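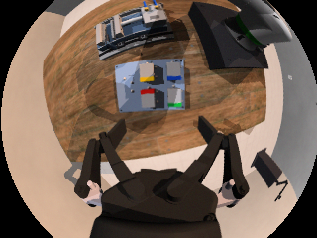
Naheed Jafri asked that this round of comments say plainly which items stop the work and which only need a note, as the last checklist left that to whoever was holding the pen. The items below have been marked accordingly. Stop means no motion until the item is closed. Note means the cell may run and the comment is carried to the next inspection.

Galtthorpe Training Center
Bench Robot Cell Inspection, Simulation and Physical Cell
Date of inspection: 20 March 2023
Inspected by: Leokadia Ostrowski
Reviewed by: Bartosz Szulc

Part A. Work area

A1. Tabletop clear of loose tools, cups and paper. (Stop)
Result: Pass.

A2. Task board placed flat on the table and within reach of the arm. (Stop)
Result: Pass.
Comment: Blocks with yellow, blue, red and green bands are on the board. The red band faces the yellow one. The work sheet does not say which way the bands should point. Please add a line to the sheet before the next class.

A3. Fixture next to the board secured against sliding. (Stop)
Result: Pass on the physical cell. Not applicable in simulation.
Comment: The fixture stands at a slant to the board. This is allowed, but the angle must match the taught positions on file.

A4. Path between board and fixture checked at low speed after any change to either one. (Stop)
Result: Pass.

Part B. Arm and gripper

B1. Gripper open and empty before a program is loaded. (Stop)
Result: Pass.

B2. Finger pads free of cracks and worn edges. (Note)
Result: Pass with comment.
Comment: Right pad on the physical gripper shows light wear. Replace in May or sooner if parts begin to slip.

B3. Pedestal bolts marked with paint line, line unbroken. (Stop)
Result: Fail, corrected during inspection.
Comment: One line was missing. Bolt checked with a torque wrench and marked again. B. Szulc witnessed.

B4. Second arm, where fitted, held in a safe stop while the first is being taught. (Stop)
Result: Pass.

Part C. Simulation before physical run

C1. New program completed in the Trirnano model before transfer to the arm. (Stop)
Result: Pass.
Comment: The log holds 1,190 runs, of which 57 ended in contact with the fixture. All 57 were reviewed -- none has been released to the physical cell.

C2. Model dimensions compared with the physical cell. (Stop)
Result: Open.
Comment: Table height was measured. Pedestal position was not. Physical runs are suspended until Irena Ziółkowski signs this item.

C3. Wrist view checked for shadows that could hide a block edge. (Note)
Result: Pass with comment.
Comment: Dark patches fall between the two columns of blocks. Programs that find edges by contrast should be tried under at least three light settings.

Part D. People

D1. Emergency stop within arm's reach of the operator and tested at the start of the shift. (Stop)
Result: Pass.

D2. Operator's name entered in the cell log. (Note)
Result: Two entries missing. Kazimiera Baran to complete.

Open items: C2, D2.
Copies: cell log, training office.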